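Subject: Re: [pulleden-swap] Toy and book shelf, which day?
Date: Monday, December 5, 2022

> Can someone confirm whether the shelf at Torngate is still
> taking soft toys? I have some 100 picture books as well and
> don't want to drive over for nothing.

Yes to both, but bring the books in small boxes – the big ones are too heavy for the trolley. The shelf moved to the back hall in November and the side door is the one to use now. Parking on Bokbridge Road is limited to 2 hours.

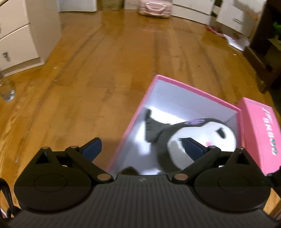
Soft toys need a wash first, please, and anything with a battery compartment should come with the cover still on. We can't take car seats or cots. The op shop on Tavares Street might, so ring them before you go.

Picture books go fastest in the lead-up to the school holidays. If you can split yours into 3 lots and drop them off over a few weeks, the shelf will cope better. Colouring books are fine if no more than 3 pages are used. 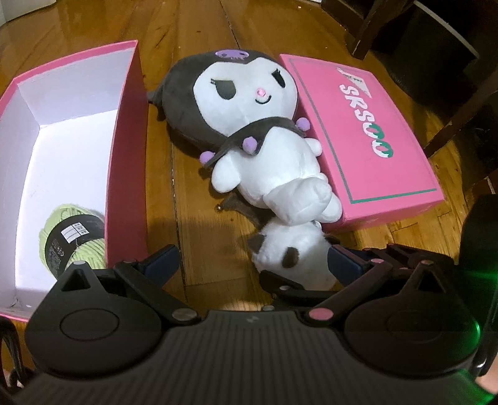

Cable and grip, close up

The side door is locked at five.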